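Casual Stocktake Counters - Wevham Homewares, evening and weekend shifts 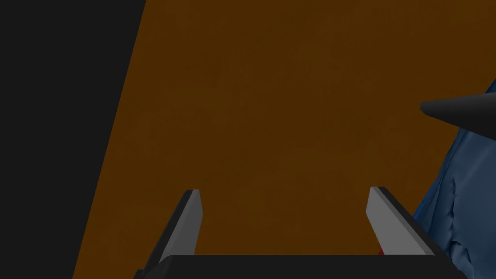
Image credit: Fatetix

Wevham is looking for casual stocktake counters for its August count. The work is at our Fakia Street warehouse and at the Nyitrai Road store, and most people will do shifts at both.

The warehouse holds 2,482 shelf locations and the store has 1,776. Every one of them has to be counted by hand, entered on a scanner and checked by a second person. We have 20 casual positions for the warehouse and 18 for the store.

What the job involves

You will work in pairs. One person counts and the other enters the number, and you swap at the break. Most stock is boxed kitchenware, towels, lamps and small furniture. If your count doesn't match the system you count it again, and if it still doesn't match you call the supervisor. You are not expected to work out where the missing items went.

Warehouse shifts start at 5 pm and finish at 10 pm on weekdays. Store shifts start after closing. Weekend shifts run for seven hours with a paid meal break. You don't have to be free for all of them, but please tell us which ones you can do when you apply and stick to them once the roster is out.

What you need

- The right to work in Australia
- Closed shoes with a proper sole. Runners are fine in the store but not in the warehouse
- Neat handwriting, for the paper tags
- To be comfortable on your feet for a full shift, with some bending and use of a step ladder

Past stocktake work is useful but we will train you. Training is one evening, paid at the normal rate, and you need to attend it before your first shift. A forklift licence isn't needed - the forklifts are parked during the count.

Pay

Casual rate under the award, including loading, with the usual penalties for late and weekend hours. Pay goes in weekly. There is free parking behind the warehouse. Parking at the Nyitrai Road store is metered until 6 pm and we don't refund it.

How to apply

Send a short resume and a list of the shifts you can work to Yolandi Shabalala in the staffing office, or leave both at the store service desk in an envelope marked Stocktake. Questions about the warehouse shifts can go to Nanami Wada, who runs the count there. If you worked last year's count, put that at the top of your resume and you can skip the training evening.

Posted Wednesday, April 6, 2022. Applications stay open until all positions are filled.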